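About Urnside

Urnside tests machines that are supposed to do small chores. We work from a former printing shop in Trarnstead, and our customers are mostly store owners, school supply rooms, small warehouses and a few housing companies. They come to us with one question, asked in different ways: can I buy something that does this job yet? We give them an answer in writing.

Most of the time the answer is still no, or not at a price that makes sense. Sometimes it is yes for one part of the job. We get paid the same either way.

How we started

Fanni Vida opened Urnside after nine years of running stockrooms for a chain of stationery shops. In her last year there the chain bought two shelf machines on the strength of a video. The machines handled cartons well. They did badly with anything smaller than a shoebox, and they were parked behind the loading door by September. Fanni kept the invoices and the fault log, and those became the first thing we ever wrote up.

She still sets the test tasks. They come from jobs that people on a normal shift are asked to do between other jobs: fold the towels, empty the dish rack, sort the returns bin, put the shelf back in order after customers have been through it.

The shelf task

Our best known test is the office supply shelf. Small packages of a few kinds are left on one level of a metal rack, mixed up, and the job is to group them by kind and color so that the shelf can be counted and refilled. 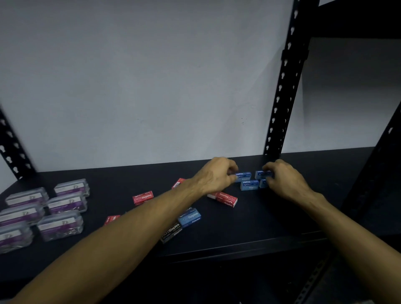 Every task is done by people before any machine is allowed near it. This gives us a time to compare against, and it shows us how the work gets done when the worker has been told only what the result should be. People rarely do it the way a manual would. They use both hands on different things. They push a box with the side of a finger when picking it up would take longer. They change their minds halfway and start a new group somewhere else.

We write all of this down, and then we ask which parts a machine could do today.

What machines can do now

Finding the right item is mostly solved. Of the systems we tested this past year, nearly all could tell one package from another on a well lit shelf. Reading labels is a little harder, and it depends on how things happen to be lying.

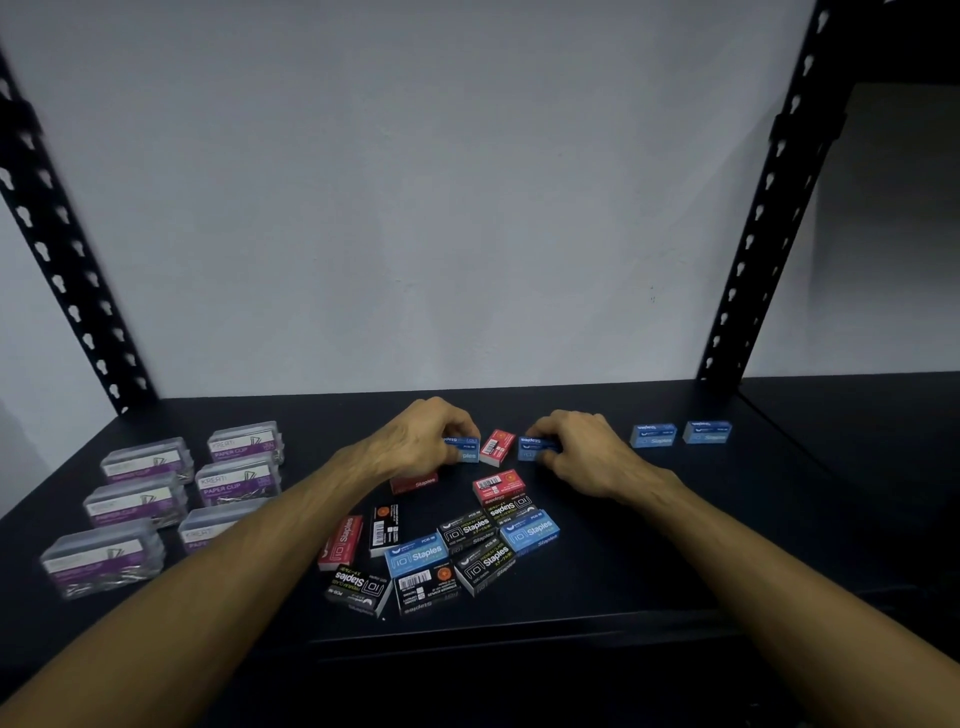
Orientation is where many buyers get the wrong idea from a sales demo. In a demo, the items face the camera and stand apart from each other. On a working shelf they lie any way up. A black staple box may have its lettering upside down, with another box right up against it and a red one standing on its end a short way off. A person takes this in without slowing down. A machine will often identify all of them correctly and then spend its time working out how to get a grip on one without knocking the next. We report identification and handling as separate scores for that reason, and we advise customers to ask any seller for both.

Handling is improving. The Nusis arm we tested in the spring placed 70 of 76 boxes in the right group with no help. It was also much slower than our slowest person. The older Başaran unit was quicker and dropped more. Neither one could square up a row at the end, and we had to score that part as not done.

What they can't do yet

Machines still have trouble with these, in our tests:

Using two arms on two separate jobs at once. Most systems with two arms use one and park the other, or use both to hold the same thing.

Soft or shifting items. Towels are better than they were. Fitted sheets are no better.

Noticing that the job has changed. If somebody adds a new product to the shelf, a person makes room for it. Most machines stop and wait, or put it with whatever it looks like.

Knowing when to quit. A stock clerk decides that a shelf is good enough. We have yet to test a machine that makes that call well. 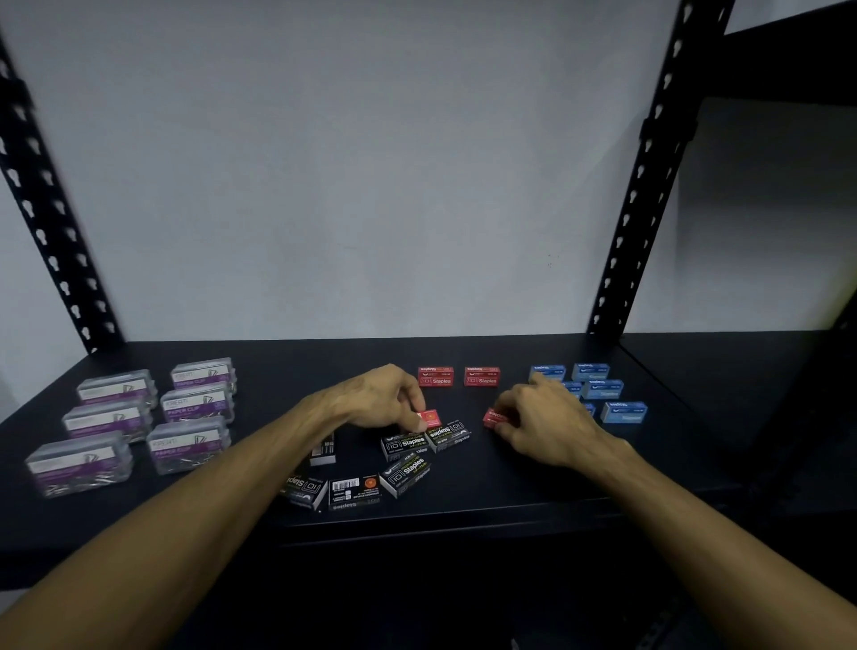 Part of our work is telling customers when they should spend the money on something else. A housing company asked us last year about a machine for its laundry rooms. We spent two days on site and suggested wider tables and a second cart. They bought those. A parts counter asked about a picking arm and we told them to go ahead, as their items were all one size and came in trays. That arm is still running.

How a test works

You send us a description of the chore and, if you can, the real items. We set it up in our shop or come to yours. Our people run it first, then the machine you are considering, on loan from the maker or dealer. We do 520 runs for a full test and fewer for a short one. You get a report with times, drops, wrong placements and the number of times a person had to step in. Video of every run is included.

A short test costs $2000. Full tests are priced by the job, since travel and freight vary.

We don't sell machines and we take no commission from those who do. Makers can pay us to test their equipment, under the same rules as everyone else, and they get the report as written. Two have asked for changes to the wording. We fixed one wrong model number.

Visiting

The shop is open to customers by appointment. You are welcome to try the shelf task yourself, and we will time you if you like. Parking is behind the building, off the alley.

Page last updated November 22, 2023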